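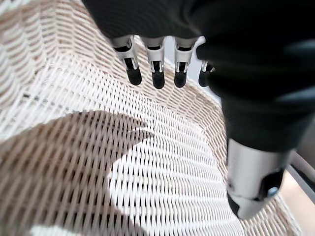

Towels going stiff and a bit grim is one of those things I put up with for years, and I am so pleased to say I've stopped! Ours were the cheap waffle sort from the market in Lurmont, lovely for a month and then like drying yourself on a doormat. I'd always blamed the towels. The trouble starts well before the wash, with where they sit while they wait for it. A woven wicker basket lets air in through the sides, and a damp towel draped in one stays far fresher than it would in a plastic tub with the lid on. If you only have the plastic tub, hang towels over the side of the bath until they're dry and then put them in.

Next, the powder. Use less! We have hard water here and I used to tip in extra to make up for it, which left a film on everything (you can feel it, a sort of squeakiness when the towel is wet). Go by the dose on the packet for your own water and don't heap the scoop. For a rescue job on towels that are already stiff, I do this:

Put the towels in on their own, with no powder and no softener.
Pour 200 ml of plain white vinegar into the drawer.
Run them at 60, or whatever the care label allows.
Run a second wash with half your usual powder.
Shake each one hard, twice, before it goes on the line.

Never put vinegar in with bleach or anything containing it, please. And check your machine's booklet first, as some makers would prefer you kept vinegar out of it altogether.

Softener is the other culprit. It coats the loops, so the towel feels silky in your hand and then just pushes the water about your back. I gave it up last August and haven't missed it once. My best bath sheets are 500 gsm and they came up beautifully after two goes.

Then there's the machine itself. Leave the door open between loads, wipe round the rubber seal with an old flannel (get right into the fold, it's horrid in there) and pull the drawer out for a rinse when you remember. Once a month I do an empty hot wash.

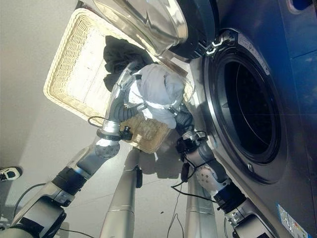

Clerkamel wrote in to say that all this is fine in summer, but what are you meant to do in a flat with no line and no tumble dryer? Hers dry on a rack in the hall and come out like cardboard whatever she puts in the drawer.

Fair point! Give them an extra spin, spread them over two rails each so the air gets between, and turn them halfway. When they're nearly dry, rub the two ends together for a few seconds to lift the loops. It looks daft and it works a treat on hand towels.

121 comments
1757 shares

Related
Getting candle wax out of a tablecloth
Which pegs leave marks and which don't
How to fold a fitted sheet on your own
Bringing a tired wool blanket back to life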